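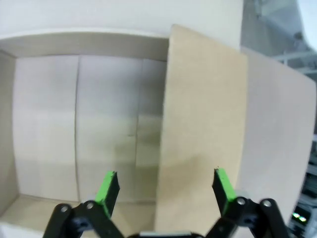
La charla trata de cómo se enseña a un robot a manipular cartón, y de por qué el cartón es mala materia para empezar. Entrar directo, sin agenda. Primer punto: en una pieza rígida la pose del objeto describe casi todo lo que hace falta saber; en una caja de cartón hay que añadir el estado de cada solapa. Señalar la solapa que está de pie en la mitad derecha, con un dedo de la pinza a cada lado de su borde. Pedir a la sala que decida, solo con esa vista de muñeca, si la almohadilla verde de la derecha toca el cartón o queda delante. Dejar unos segundos. La política recibe la misma ambigüedad y tiene que resolverla varias veces por segundo.

Diapositiva 2. Dos maneras de demostrar
Guiado a mano: el operador agarra el brazo y lo lleva. La fuerza se siente directamente, pero la mano y el antebrazo entran en la vista de las cámaras y con dos brazos a la vez una sola persona no da abasto.
Control remoto: el operador mueve unos mandos y los brazos siguen. Las imágenes quedan limpias y se pueden coordinar las dos pinzas. A cambio se pierde casi todo el tacto.
En Skirka empezamos por el guiado y lo dejamos para las tareas de un solo brazo. Todo lo de plegado se hace en remoto. Decir esto despacio, la mitad de las preguntas en Ustthorpe fueron por aquí.

Diapositiva 3. Qué se graba
Posiciones articulares, apertura de pinza, cámaras de muñeca, cámara fija. La marca de tiempo se pone en origen. Si alguien pregunta: sí, probamos a ponerla en el receptor, y el desfase entre imagen y acción cambiaba de un episodio a otro. Con 300 ms de desfase el cierre de la pinza aparece grabado antes de que los dedos lleguen a la solapa, y la política aprende a cerrar en el aire.
La orden y la posición medida se guardan por separado - no son lo mismo cuando hay contacto. Se entrena con la orden. La diferencia entre ambas es lo más parecido a una señal de fuerza que tenemos.

Diapositiva 4. El reinicio entre episodios

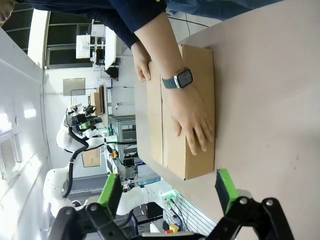

El reinicio es la parte del protocolo peor documentada en los artículos y la que más condiciona los datos. Si la misma persona coloca siempre la caja igual, el conjunto contiene una sola condición inicial repetida. Siv Tveit propuso una tabla de colocaciones: posición, giro y estado de las solapas, sorteados antes de cada episodio. El operador que teleopera no coloca la caja. Parece un detalle menor, pero quien va a mover los brazos tiende a dejarla donde le resulta cómoda.
Las reglas que usamos, leerlas tal cual:
- El episodio se abre cuando las manos han salido de la zona de trabajo. Antes no se graba.
- La caja se cambia cuando un pliegue deja de recuperar. Con el uso, la línea de doblez se ablanda y la tarea se vuelve más fácil.
- Si hay que intervenir a mitad, el episodio se cierra y se etiqueta como intervenido. No se recorta ni se empalma.
- La parada de emergencia queda al alcance de quien coloca.

Diapositiva 5. Cuánto hace falta
Gráfica de éxito frente a número de demostraciones. Mencionar solo tres puntos: con 300 demostraciones la política abre una solapa si está bien orientada; con 600 tolera el giro de la caja; de ahí a 2000 la curva es casi plana para abrir y sigue subiendo para plegar. Mi lectura es que abrir admite errores de aproximación y plegar no. Annunziata Fontana no está de acuerdo y lo atribuye a la variedad de operadores, que también creció en ese tramo. No tenemos el experimento que lo separe. Decirlo así, sin adornos.
Aclarar que son demostraciones aceptadas. El filtrado elimina las intervenidas y las que superan el tiempo límite.

Diapositiva 6. Dos pinzas sobre una misma lámina

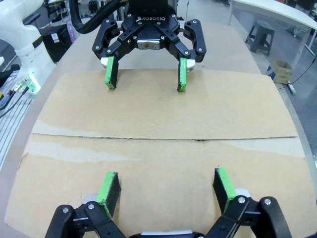
Con el cartón desplegado el problema cambia. Una lámina apoyada ofrece muy poco borde que agarrar, y los dedos llegan desde arriba. Los operadores nuevos intentan pellizcar el canto y lo empujan. Los que llevan unas semanas sujetan con una pinza y hacen palanca con la otra. Esa secuencia se aprende bien por imitación siempre que el papel de cada brazo sea constante; cuando mezclamos operadores que sujetan con la izquierda y operadores que sujetan con la derecha, la política promediaba y no sujetaba con ninguna.
Solución aplicada: fijar el reparto en las instrucciones. Solución que preferiríamos: un modelo que soporte bien las dos modalidades. Tanner lleva esa línea y en febrero debería tener algo que enseñar. No adelantar resultados.

Diapositiva 7. Fallos
Vídeo de Plerow, la versión anterior de la política. Cortar tras el tercer intento.
Clasificamos los fallos en 17 categorías y fue un exceso, nadie las aplicaba igual. Ahora hay cuatro: no llega, no agarra, pierde el agarre, pliega por donde no es. La última es la más interesante porque el robot ejecuta correctamente un plan malo. Suele coincidir con láminas que tienen marcas de una doblez anterior.

Diapositiva 8. Coste
Una hora de sesión da unos 20 minutos de episodios útiles. El resto es reinicio, descanso y revisión. El descanso no es negociable: pasada la primera hora las trayectorias se hacen más bruscas y se ve en la aceleración registrada.

Si queda tiempo: tabla de latencias (diapositiva de reserva). Si no queda, saltar a contacto y abrir preguntas. Pregunta probable: por qué no simulación. Respuesta corta: no tenemos un modelo del pliegue usado que se parezca al de la mesa. Remitir a Siv para los detalles del sorteo de colocaciones.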